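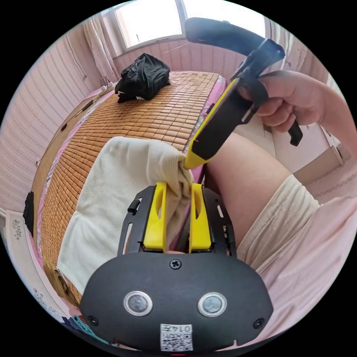 Losing motivation after hitting your goal, anyone else?

isadaruns
Finished the Gronari half in October, got under the time I'd been chasing for ages. Great day. Since then, nothing. Shoes by the door, alarm goes, I roll over. Supposed to be starting a marathon block and can't make myself care. What do you lot do?

M_Makhubela
Totally normal. Take 24 days off, no watch, no app. Came back hungry when I did it.

krawczyk80
Disagree with Mandla sorry. Time off just makes the couch more comfy. Book another race tonight, pay the entry, problem solved.
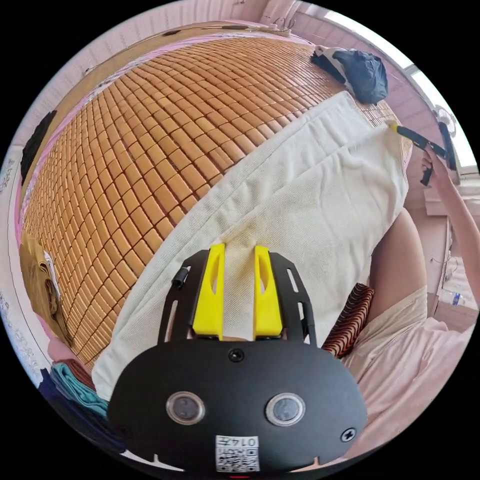 Did that myself after Oltilport, signed up the same evening, was out training by the weekend. Money down is the best coach Ive ever had.

isadaruns
Already paid for one lol. Still in bed

maritza_l
Paying an entry fee isn't motivation, it's guilt. Works for a bit then you resent the whole thing. What did you enjoy before you had a target? I went back to trail with no plan, walked the hills, stopped for a coffee. Took more than 7 weeks before I wanted to race again and that was fine.

krawczyk80
7 weeks is your whole base gone tho

maritza_l
It really isn't. And so what, it's a hobby

OrlandoO
Both right, depends on the person. Are you tired or bored? Tired = rest. Bored = change the distance. Our club does 200s on the track at 6 am, completely differnt feeling from slogging out long ones.
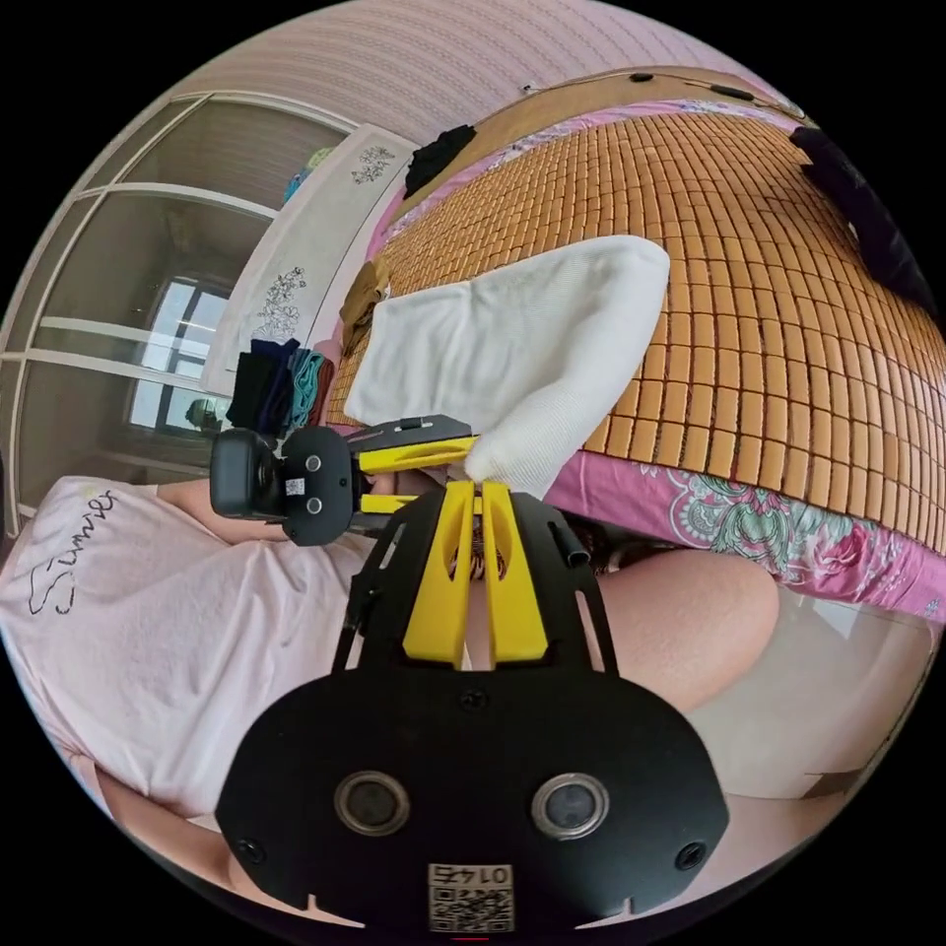
Nobody's fast, don't be put off. Aníbal is 80 and turns up most mornings, Ulises times everyone and yells.

isadaruns
Bored I think. 6 am is a big ask but 200s sound kind of fun?

M_Makhubela
Still reckon rest first

OrlandoO
Come once, see how the legs feel. Spikes not needed. I'll PM you the address.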